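Section 4. Folding and Storing Quilted Outerwear

4.1 Scope

This section covers the folding, bagging and seasonal storage of quilted jackets, vests and padded coats with the Plenden under-bed storage set. Sheets, blankets and knitwear are covered in Section 3. Footwear must not be stored in the Plenden set.

The procedure applies to synthetic and down fillings unless a step states otherwise. Where the care label sewn into the garment differs from this manual, follow the care label.

4.2 Items Required

One Plenden storage case, size M or L
One Fluveck breathable inner bag per garment
Lint roller or soft clothes brush
Soft cloth, dampened with plain water
Label card (supplied, in the lid pocket)

The size M case holds one adult jacket with a hood or two without. The size L case has an unloaded height of 828 mm when stood on end and must be stored flat.

Do not use vacuum bags for down garments. Compressed down may not recover its full thickness, and the damage cannot be corrected by washing.

4.3 Preparing the Garment

1. Empty all pockets, including inner and sleeve pockets.

2. Check the care label and wash the garment if it has been worn since its last wash. Body oils left on the collar and cuffs will darken in storage.

3. Dry the garment completely. For down fillings, allow a further 24 hours on a hanger after the outer fabric feels dry. Squeeze several of the padded sections between finger and thumb. If any section feels clumped or cool, it is not ready.

4. Go over the outside with the lint roller. Wipe marks on the shell with the damp cloth and let them dry before continuing.

5. Inspect the stitched seams. Loose threads may be trimmed to 2 mm. Do not pull them. An open seam must be repaired before storage or filling will migrate into the case.

6. Detach any fur or fur-effect trim and store it separately.

CAUTION: Do not iron quilted garments. Creases in a nylon or polyester shell relax after a few hours on a hanger.

4.4 Preparing the Work Surface

A made bed is the preferred surface. It is large enough for the full spread of an adult coat, and the give in the mattress makes it easier to press air out of the padding evenly. A table may be used if it is wider than the garment with its sleeves extended.

1. Pull the top sheet tight and move pillows to the head of the bed.

2. Fold blankets and comforters back to one side, or remove them.

3. Place the open Plenden case at the foot of the bed with the lid flap facing away from you.

4. Place the Fluveck inner bag beside the case, with its drawstring fully open.

Smooth, glossy shells slide on satin and microfiber bedding. Use a cotton sheet or lay a bath towel under the garment. 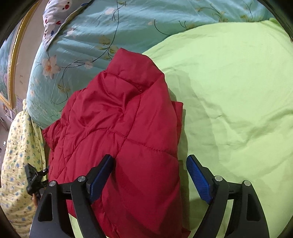 Folding starts from a flat garment with all air channels open. A quilted jacket that has been picked up and put down again tends to settle into a loose bundle, and the bundle must be opened out before the first fold is made. The red puffer jacket on the bed is at this stage: the collar stands up as a ridge, the fabric beneath it has folded over itself in several soft layers, and the left side has spread onto the edge of the blanket next to it. Folded from this position, the layers would be locked in at different thicknesses and the finished package would not lie level in the case. Carry out steps 1 to 4 of 4.5 in full, even if the jacket appears close to flat.

4.5 Folding

1. Lift the jacket by both shoulders and shake it twice.

2. Lay it face up with the collar toward the head of the bed. Check that no part of the garment rests on a blanket or pillow. A difference in height under one side will shift the fold line.

3. Close the main zipper to the top. Close pocket zippers. Leave snap fasteners open, as closed snaps leave round impressions in the shell.

4. Smooth the body from the center outward with the flat of both hands. Work along the stitched channels and not across them.

5. Fold the right sleeve across the chest at the shoulder seam. The cuff should point to the opposite lower corner. Repeat with the left sleeve.

6. Fold the collar down once, along its seam. If the collar is stiff and will not stay down, leave it upright until step 9 and let the weight of the package hold it.

7. For hooded garments, fold the hood forward over the chest before continuing. Do not roll the hood into the collar unless the garment was made for this.

8. Fold each side of the body inward by one quarter of its width. The side edges should meet close to the zipper without overlapping.

9. Starting at the hem, fold upward in thirds. Press lightly with both forearms after each fold and wait for the air to leave the padding before making the next.

10. Turn the package over so that its open edge faces down.

The finished package should be close to rectangular. If one end is clearly thicker than the other, open it back to step 8 and move the excess fabric toward the thin end. Do not try to correct the shape by force after the package is in the bag.

Note: On jackets with diagonal quilting, the fold in step 9 will rarely coincide with a seam. This has no effect on storage. On jackets with horizontal quilting only, place the fold on a seam where possible.

4.6 Bagging and Loading the Case

1. Slide the package into the Fluveck inner bag, folded edge first.

2. Draw the cord until the opening is about the width of a hand. Do not close it fully. The bag must be able to release air during loading.

3. Lower the bag into the case with the cord facing up.

4. If a second garment is to be loaded, place it with its thicker end over the thinner end of the first.

5. Write the contents and the month of storage on the label card, for example "red jacket, October," and return the card to the lid pocket.

6. Bring the lid flap over and close the zipper, starting from the hinge side. If the zipper requires more than light tension, the case is overloaded. Remove one garment.

CAUTION: Do not kneel on the case to close it. The side panels are held by a stitched frame that will deform under body weight.

4.7 Placement

Store the case flat, under a bed or on a closet shelf, away from radiators and hot-water pipes. Clearance under the bed must be at least 20 mm greater than the height of the loaded case.

Bed frames in the Pristach range have a center rail that divides the floor space. Measure each half separately. The size L case is more than 700 mm long and must be placed parallel to this rail.

Do not stack anything on a case that contains down garments. Cases holding synthetic fillings may be stacked 2 high.

If Šimek cedar blocks are used, place them in the lid pocket and not in contact with the shell fabric. Cedar oil can leave a yellow mark on light colors.

4.8 Removal and Recovery

1. Open the case and take out the bag without pulling on the cord.

2. Remove the garment and shake it by the shoulders, then by the hem.

3. Hang it on a wide-shouldered hanger in a ventilated room for at least 12 hours.

4. If the padding remains flat, tumble on the lowest heat setting with two clean tennis balls for 15 minutes. Check the care label before tumbling.

4.9 Faults

Package will not fit the bag: Side folds in step 8 are too shallow. Refold.

Package springs open: Air was trapped between folds. Open to step 9 and press for longer.

Musty odor on removal: Garment was stored damp. Wash, dry fully and air the case with the lid open before using it again.

Filling found in the case: Open seam. Repair and see 4.3, step 5.

Section revised by Štěpánka Štěpánek. Changes from the previous issue: 4.4 expanded, case dimensions added to 4.7.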